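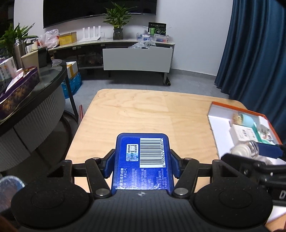 Rosalía Requena wrote to me that her bathroom box stays tidy for one week and then everything is in a heap again, and could I please explain how I keep mine, but slowly and with the order of the steps. So I am writing it for her and for whoever else has the same trouble.

I should say first that English is my third language and I learned most of my tidying words in it from shop labels. If some word is strange, please tell me in the comments and I will correct it.

How to pack one open box for small bathroom things

The method is for things like boxes of floss picks, little bottles, creams, cotton pads, soap and plasters. It does not work well for towels or hair dryers. Those need a shelf.

What you need

One open box with straight sides, low enough that you can see the bottom when you stand over it. Mine has an orange rim and is white inside, and I like the white, for on this colour I notice quickly when a cap has leaked.
A table, cleared on one half.
A damp cloth and a dry cloth.
A pencil and some paper tape.
Up to 23 minutes the first time. Later it goes much faster.

Step 1. Take everything out

Put all the things on the clear half of the table. Do not sort while you take out. I did it this way for years and I always stopped in the middle to read a label, and then it was dinner time.

When the box is empty, wipe it with the damp cloth and go into the corners with your fingernail under the cloth. Dry it well. Cardboard packages stand in this box later and they drink any water that you leave.

Step 2. Read the packages

Turn each package so that the printed side is up and look for the date. Sometimes it is on the bottom, sometimes pressed in the fold of the flap, where it has no colour and you must hold it against the light. Write the month on a small piece of paper tape and stick it on top.

Some of my things come from shops where the text is in Chinese. Floss picks are an example. On the box you may find 双线牙线棒, which means floss picks with a double thread, and 清新口气, fresh breath. I write "floss" on the tape in pencil for visitors who do not read it. If a package has a sticker with a QR code, leave it free and put the tape next to it.

Old creams go out. Half-used soap goes to the kitchen sink.

Step 3. Make groups by the hour of the day

Many people group by kind, all the bottles with bottles. I tried it, and in the morning I had to reach in four places. Now I make a morning group, an evening group and a group for "sometimes". Floss is evening for me. Cotton pads are evening also. Plasters are sometimes, I hope.

If one thing belongs to two groups, give it to the group where you are more tired.

Step 4. Put the flat boxes in first

Flat boxes with stiff sides stand on their long edge against the back wall, like books, with the end that opens looking up. They make a small wall of their own and the rest can lean on it. Hold a box by the two long sides when you lower it. If you take it by the lid, the lid opens and you will be picking up floss from the floor, all 71 of them or how many there are in yours.

Leave a finger of space at the end of the row. A row which is too tight tears the corners of the cardboard.

Step 5. Then the round things and the glass

Round containers go in the corners, where they cannot roll. A glass bottle should stand upright between two soft packages. Check the cap before, with a quarter turn to the right. My bottle for rinsing is 400 mL and this is the biggest size I would put in; a heavier one pulls the box when you carry it.

Soft packages go last, at the front, with the picture or the name towards you.

Step 6. Carry it once before you decide

Lift the box and walk with it to the bathroom and back. If something slides, there is too much empty space on that side. Fold a face cloth and put it in the gap. I used to buy dividers for this, from Culteo, and they are nice, but the face cloth is washable and I already had it.

Keeping it so

On the first evening of the month I look only at the tapes. In December I take everything out again and repeat from step 1, as by then there are always small hotel soaps from my sister.

When you buy a new package, put it behind the open one of the same kind. If there is no space behind, it stays in the cupboard and waits.

Rosalía also asked what to do with a shared bathroom. We have two boxes, one for each person, and the plasters live in mine. My husband's box I do not touch.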